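# Sobre nosotros

Roner es una empresa pequeña que prepara y envía semillas, bulbos y plantones para huertos de escuelas, asociaciones de vecinos y casas particulares. Trabajamos desde Pinmont, donde tenemos el almacén, la oficina y un terreno de ensayo detrás del edificio. Somos 18 personas en temporada alta y algunas menos en el resto del año.

Esta página la escribimos nosotros mismos. El español no es la primera lengua de una parte del equipo, así que pedimos comprensión si alguna frase suena un poco rígida. Preferimos explicarnos con nuestras palabras y responder después a las preguntas que queden.

## De dónde venimos

La empresa empezó con un catálogo de dos hojas, impreso por las dos caras, donde se ofrecían habas, guisantes, lechugas y una calabaza de invierno que todavía vendemos. Los primeros clientes eran vecinos que compraban sobres en el mercado y que luego querían repetir el pedido sin hacer el viaje. Se les mandaba por correo, con una nota escrita a mano sobre la fecha de siembra. La nota sigue existiendo, aunque ahora es impresa y está revisada para cada variedad.

Durante varios años vendimos solamente semilla de otras casas. Después nos unimos con Kelemen, un vivero familiar que cultivaba plantón de hortaliza y que tenía mucha más experiencia que nosotros con los tomates y los pimientos. De esa unión viene la mitad de nuestro catálogo actual y también la costumbre de ensayar cada variedad en tierra propia antes de ofrecerla. El nombre Kelemen se conserva en la etiqueta de los plantones, y muchos clientes antiguos nos llaman todavía así por teléfono. Contestamos igual.

## Qué ofrecemos

El catálogo tiene en este momento 78 variedades. Sabemos que otras casas ofrecen muchas más, y a veces nos lo preguntan. Para nosotros es el número que podemos sembrar, observar y describir con cuidado en el terreno que tenemos. Cuando entra una variedad nueva, suele salir otra que se pedía poco o que nos había dado problemas de germinación.

Las familias principales son las siguientes:

- Hortaliza de hoja: lechugas, acelgas, espinacas y varias coles.
- Legumbres: habas, guisantes, judías de mata baja y de enrame.
- Hortaliza de fruto, en semilla y en plantón: tomate, pimiento, berenjena, calabacín, calabaza.
- Raíces y bulbos: zanahoria, remolacha, rábano, ajo y cebolla para plantar.
- Flores que acompañan al huerto, sobre todo caléndula, capuchina y borraja.

Todas las semillas llevan en el sobre el año de cosecha y el porcentaje de germinación de nuestro último ensayo. Si este porcentaje baja de 70, el lote se retira de la venta. Una parte de los lotes retirados se regala a escuelas, con la indicación clara de que hay que sembrar más espeso, y la otra parte se usa para abono verde en nuestro terreno.

Los plantones se venden solamente de marzo en adelante y hasta que se terminan. No hacemos reservas de plantón por correo electrónico, porque en el pasado tuvimos confusiones con las fechas y hubo clientes que perdieron su pedido. La reserva se hace en el formulario de la tienda y queda confirmada con un número.

## El terreno de ensayo

Detrás del almacén hay una parcela en pendiente suave, orientada al sur, con suelo arcilloso y bastante pesado. No es una tierra fácil. En invierno retiene el agua y en verano se abre en grietas, y quien la trabaja por primera vez suele quejarse de la espalda. La mantenemos así a propósito, con un aporte normal de compost, para que los resultados se parezcan a los que puede obtener una persona en su casa.

Cada variedad se siembra en dos fechas distintas. Anotamos la nascencia, la primera cosecha, las enfermedades visibles y el sabor, que es el punto donde más discutimos. Para el sabor hacemos una comida entre todos y cada uno escribe su opinión en un papel sin hablar con los demás. Las fichas del catálogo se redactan a partir de esas notas, y por eso encontrará en ellas frases como «la piel es algo dura» o «se espiga pronto con el calor». Algunos proveedores nos han pedido suavizar estas descripciones. No lo hacemos.

## Hultance, el programa para escuelas

Hultance es el nombre que dimos a nuestro programa para huertos escolares. El centro educativo recibe una caja en otoño y otra al final del invierno, con el material para los cultivos que se pueden cosechar antes de las vacaciones de verano. Este detalle parece pequeño, pero es el que más preocupa a los maestros: un tomate que madura en agosto no lo ve ningún alumno. Por tal motivo el programa se basa en habas, guisantes, rábanos, lechugas, ajos tiernos y patata temprana.

Con la caja enviamos un cuaderno de trabajo y un calendario mural. El cuaderno está pensado para niños de primaria y tiene páginas para dibujar, medir y pegar hojas secas. Los institutos nos han pedido una versión para mayores, con un poco de botánica y cálculo de superficies, y estamos preparándola con calma.

Las escuelas que participan no firman ningún compromiso de compra. Pagan la caja al precio de coste más el transporte, y en pueblos con una sola clase el transporte lo asumimos nosotros. Quien quiera inscribir a su centro puede escribir a la dirección de contacto indicando el número de alumnos, los metros de huerto disponibles y si hay toma de agua cerca.

## Cómo preparamos los pedidos

Los pedidos que entran por la mañana se preparan el mismo día, y los de la tarde al día siguiente. En los meses de mucha demanda este plazo puede alargarse, y entonces ponemos un aviso en la portada de la tienda. Las semillas viajan en sobre acolchado. Los bulbos, los ajos y las patatas de siembra necesitan aire y van en caja de cartón con agujeros, nunca en bolsa cerrada.

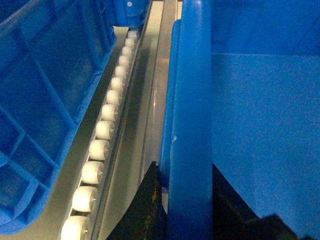
El plantón es la parte más delicada del trabajo. Se riega la víspera, se envuelve el cepellón en papel y se coloca de pie, con separadores entre planta y planta. No enviamos plantón en la víspera de un día festivo, ni cuando se anuncia helada en la zona de destino. Si su pedido se retrasa por una de estas causas, recibirá un mensaje con la nueva fecha y la posibilidad de anularlo sin gasto.

Pedimos que la caja se abra el día que llega, aunque no se vaya a plantar hasta más tarde. Las plantas agradecen la luz después del viaje, y así es posible ver si alguna ha sufrido. En caso de daño, basta con enviarnos una fotografía y el número de pedido. Reponemos la planta o devolvemos el dinero, según lo que prefiera el cliente.

## Sobre los precios y el embalaje

Publicamos los precios una vez al año, al salir el catálogo, y no los cambiamos hasta el siguiente. No hacemos rebajas de temporada. Los grupos de consumo y las asociaciones tienen una tarifa propia, que se solicita por correo y que es la misma para todos.

Hemos quitado el plástico de los sobres de semilla y de los separadores. Todavía lo usamos en las macetas de plantón, que aceptamos de vuelta si se traen limpias al almacén. Estamos probando macetas de fibra prensada, de momento con un resultado desigual: se deshacen bien en tierra, pero se secan demasiado rápido en el viaje.

## Visitas y contacto

El almacén de Pinmont tiene un mostrador para recoger pedidos y comprar sobres sueltos. El terreno de ensayo se puede visitar con cita previa, a partir de la primavera y hasta el final de septiembre. Recomendamos calzado cerrado, y después de lluvia recomendamos botas. Los perros pueden entrar atados.

Por teléfono atendemos en español y en francés durante la mañana. Las consultas sobre cultivo las contestamos mejor por escrito, a ser posible con una foto de la planta entera y otra de la hoja por los dos lados. Solemos responder en pocos días.

*Texto revisado el 8 de diciembre de 2021.*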